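Sorting the snack shelf by bag size

The snack shelf in my apartment is 28 inches wide, sits above the microwave, and has never worked well. Chip bags are a poor shape for storage. They are mostly air, they do not stack, and the printed side ends up facing the wall. Over the winter I kept buying things I already had because the bags in the back row could not be seen from the floor. In May I took everything off the shelf and started over.

The first step was measuring. I laid each bag flat and took the width across the seal, the height from seal to seal, and the thickness at the fullest point. The small bags came in close to one another. The large ones varied a great deal, and two brands that sell the same net weight differed in height by more than the clearance under the shelf above. Thickness turned out to be the number that matters. Width tells you whether a bag fits in a tray, but thickness decides how many fit behind it.

I had been using a wire basket from Peltside. It is a decent basket for onions. For bags it is wrong in two ways: the wire catches the serrated edge of the seal, and the sides are tall enough to hide the label. I moved it under the sink, where it now holds sponges and the spare drain strainer.

Next I tried a Ferix clear bin with a lid. Visibility was fine. The lid was the problem. It has to come off completely to get anything out, and there is no place to put it on a shelf that is already full. I used it without the lid for a while, at which point it was a deep box, and a deep box has the same fault as the basket. Small bags slide down to the bottom and lie flat under the larger ones. The Ferix bin went to the hall closet and the lid is in there somewhere too.

What has held up is low trays. I ordered a set of 2 from Nolte, unfinished, and sanded the inside corners because they were rough enough to scratch foil. The sides are short, so a bag leans on its neighbor and the upper half stays in view. The tray pulls out like a drawer. I put felt strips on the underside - the self-adhesive kind, cut to 17 mm - and it slides without marking the shelf paint. One strip came off in the first week. I cleaned the spot with rubbing alcohol, stuck it back down, and it has stayed.

Spacing took some adjustment. Packed tight, the bags hold each other upright but the chips at the bottom get crushed when you pull one free. Packed with gaps, they fall over as soon as the first one is removed. The workable setting is a tray filled to the point where one more bag could be pushed in by force, and then not pushing it in.

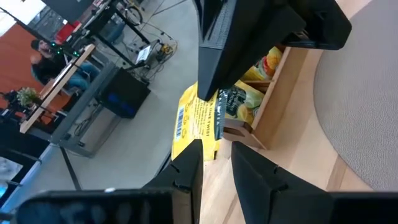
Dividers are the part I would change if I were building a tray from scratch. Most of them are either full height, which wastes space when a large bag has to straddle two bays, or missing, which lets everything drift to one end. A small divider in a tray with low sides is the better arrangement, and the light wooden one with the two bags in it is the pattern I would copy. The other thing I have settled on is keeping similar flavors from sitting together. Yellow is a crowded color in this category. With a LIME TWIST bag next to a yellow one with a lime on it and a yellow and orange one with red accents, the background color is not much help, and the lettering has to do the work. On my shelf the citrus flavors now go on the left and anything with chili goes on the right, with pretzels in between as a buffer.

Folded bags are a separate case. An opened bag, rolled down and clipped, is shorter and denser than a sealed one and will not stand up in the same tray. I use the Brollis clips, the flat ones without the magnet. The clip has to go on the long side of the roll, otherwise the weight tips the bag forward. Opened bags get the front position and there are never more than two of them, which is a rule I have already broken once.

I also keep a list on the inside of the cabinet door, in pencil, with what is on the shelf and the month it was bought. It is out of date by a few items.

Still to do: the shelf above. It has rice, lentils and three kinds of flour in their paper bags, and the flour bags leak at the bottom fold. I have measured the jars I would need and the clearance is short by the height of one lid.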